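Clilelel adds shared drafts and picture description reminders to its scheduling app

We use cookies to remember your settings and to see which pages are read. Accept all | Manage choices

Clilelel, the scheduling app used by small shops and clubs to plan their social media posts, has released an update that lets more than one person work on the same post before it goes out. The new version also reminds users to add a written description to each picture.

The update began reaching users in June and is available on phones and in the browser. Existing accounts will be moved over in stages, and there is no need to install anything again or set up a new login.

Shared drafts are the main change. Until now, a post in Clilelel belonged to the person who started it, and anyone else who wanted to alter the wording had to copy it into a post of their own. Users on a team account can now open the same draft, leave comments beside the text and mark it as ready. The post will not be published until the account owner has approved it, although owners can switch this step off in the settings.

Kenza Benkirane, product manager at Clilelel, said the old system had led to a lot of double posting.

"People were pasting the text into emails to get it checked, then pasting it back in, and sometimes both versions went out," she said. "We wanted the checking to happen in the same place as the writing."

Free accounts can share drafts between two people. Paid accounts can have up to eight. The price of the paid plan stays the same for current customers until their next renewal, and Clilelel has not said what it will charge after that.

The calendar has been changed as well. Posts waiting for approval now appear in grey and approved posts in green, and a post can be dragged to a new time without opening it. Users who manage several accounts can show them all on one calendar or look at them one by one. The weekly view is still the default – the monthly view, which was removed last year after complaints that it was slow, has come back as an option.

One feature has gone. The automatic hashtag tool, which suggested tags based on the first line of a post, will stop working when an account moves to the new version. Saved lists of hashtags will be kept and can be found under the text box.

Lemaire, a chain of garden shops that tried the update before its release, said it had used shared drafts to plan posts for its spring sale. Yasmine Alaoui, who runs the chain's social media pages, said the approval step had taken some getting used to.

"The first week, I forgot to approve anything and we had posts sitting there past their time," she said. "Now I look at the list when I get in and again at 3pm."

She said she would still like a warning on her phone when a post is about to miss its slot. Benkirane said alerts of that kind were planned but gave no date.

The app can be linked to Jisard, the online shop builder, so that a product's name and price are filled in when a post is started. That link will carry on working, but users will be asked to sign in to Jisard again after the move. Support for Trutitz, the older photo storage service, ends with this version, and users with pictures stored there should download them first.
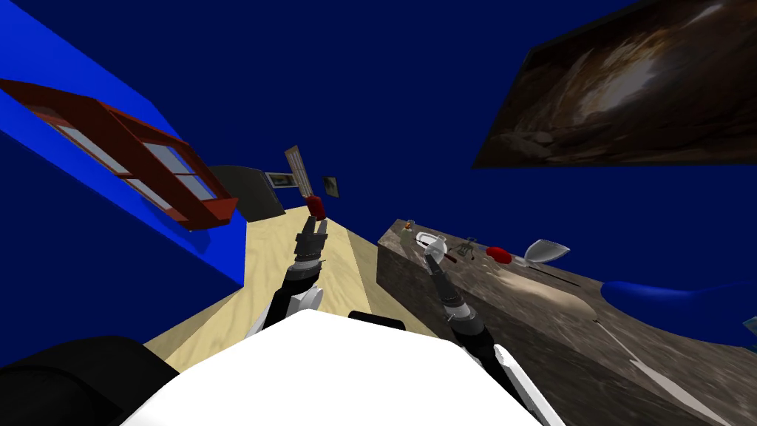 The picture reminder appears when a user tries to schedule an image without a written description, and it can be skipped. Clilelel's help page asks for one or two plain sentences, with the main subject first. "Two robot arms in black, grey and white, with the gripper of the left arm close to a small red object" would fit comfortably in the box. Descriptions are saved with the image, so they do not have to be typed again if it is used in a later post, and anyone working on a shared draft can edit them.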